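Brick walls indoors: keeping the dust down and the table useful

I love a bare brick wall in a workroom. It makes even a dull corner feel warm, and it forgives every scuff and bump! But brick sheds. If you push a table up against it and leave it all winter, you'll find a fine red grit in your pencil cups, your sewing box and your tea.

Start dry. Vacuum from the top down with the soft brush head, going along the mortar lines first and the faces after. Don't reach for a wet rag yet - damp dust turns to a thin paste and settles into every pit. Once the loose stuff is gone, wipe with a barely damp sponge and a drop of dish soap in a bucket of warm water, then leave the windows open until evening.

Rub your palm across the wall the next day. Still gritty? Then a clear breathable masonry sealer is worth the trouble. Try it on a patch behind the cabinet first, as some of them leave a shine (I did not do this, and I had a glossy square at eye level for 27 months). Two thin coats, with a night between.

Pipes collect more fluff than you'd believe. An old sock over a yardstick, held on with a rubber band, slides along the top beautifully. Do the pipes before the wall, please! I always forget and end up vacuuming twice.

Now the fun part, the table. Pull it a hand's width off the brick so crumbs fall to the floor where the broom can get them. Wire baskets are my favorite for this spot, because grit drops straight through and you can rinse them in the sink. Boxes with open tops need a shake-out every week or so. Bags are better on a hook, but we all lean them on the wall, so give the back panel a brush before you put one on over a clean shirt.
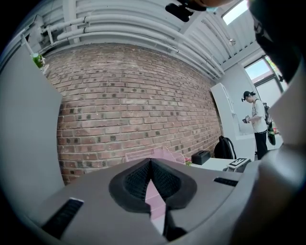
Pink wire basket by the brick, with pipes running along the top of the wall.

Babar Dogar wrote in to ask about plants near a brick wall. Yes, go for it! Just keep a saucer under the pot, and move it now and then to check for white powdery marks on the brick. Those brush off dry with a stiff nylon brush. Skip the wire brush, it scratches.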